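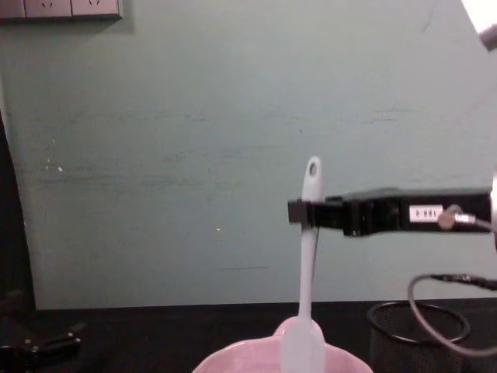

Wall with socket panel.

HUM 214 Displacement and Advocacy
Unit 5 notes: who gets to stay? The Lurgate hostel case
Notes by S. Piras, for use with the reader. Carbone's slides are seperate.

Read before class: Carbone chapter 3, first half only. Skip the appendix on funding, we do that in unit 7.

1. Background

Lurgate = port town, old cannery district. Cannery shut, workers' hostel behind it left standing. City leased the hostel to a charity (Langlois House) as short-term housing for asylum seekers. "Short-term" meant 90 days on paper. Most families there well over a year by the time the trouble starts.

At the peak 356 residents. Mixed group: people waiting on a first decision, people refused and appealing, a few with status already but no apartment to go to. Keep these three apart in your essays. Last year half the class wrote "the refugees" all the way through and lost marks for it.

2. Timeline (learn the order)

January: city tells Langlois House the lease won't be renewed. Residents not told directly. They find out from a notice on the gate.

February: first residents' meeting, in the laundry room. Ornella Carbone there as an interpreter, not yet as a researcher. She starts taking statements two weeks later. Read her own account of the switch, p. 61, she is pretty hard on herself.

March: petition. 2,000 signatures, mostly from the town and not from the hostel. Several residents refused to sign, fear it would end up in their file. Discuss.

April: transfer letters go out. Families assigned to Grunow, four hours inland. Children in the middle of a school year. No appeal route named in the letter, one does exist.

May: sit-in at the hostel gate, nine days. Second petition, again 2,000 signatures (not a misprint, people mix the two up). Legal aid group from Cliltton files for a stay on the transfers.

June: stay granted for families with school-age children. Everyone else moved. This is the split the chapter is really about.

3. Terms

Stay: court order that pauses an action. Does not cancel it.
Dispersal: moving applicants away from where they first settled, usually for housing reasons, officially anyway.
Accompaniment: outsiders being physically present with people at risk. Different from representation. An accompanier doesn't speak for anyone.
Testimony vs. statement: Carbone uses "statement" for what goes to the lawyers, "testimony" for what is told for the record. Same person may give both and they may not match. That isn't lying, see her discussion of what each one is asked to leave out.

4. Points for discussion

Petition numbers. The city's reply said 3,000 people in Lurgate were on the housing list and none of them had a petition. Fair point or a way of setting two groups against each other? Maybe both. Look at who wrote the reply and when.

Consent. Carbone's first batch of statements was taken with oral consent only. She later went back and asked again, and some people withdrew. What happens to an argument built on material that gets withdrawn? She cut two sections. Would you

The June split. Single men organised the sit-in, families got the stay. Did the legal team have a choice? Read the filing (handout B) before you decide, it is only six pages.

5. For next time

One page, typed, on either consent or the split. Not both. Quote at least one statement by number, don't use first names even where the reader does.

Group 2 presents on Grunow, 15 min max. Bring the map, teh one in the reader is too small to see from the back.

Office hour moved to 3:30, same room.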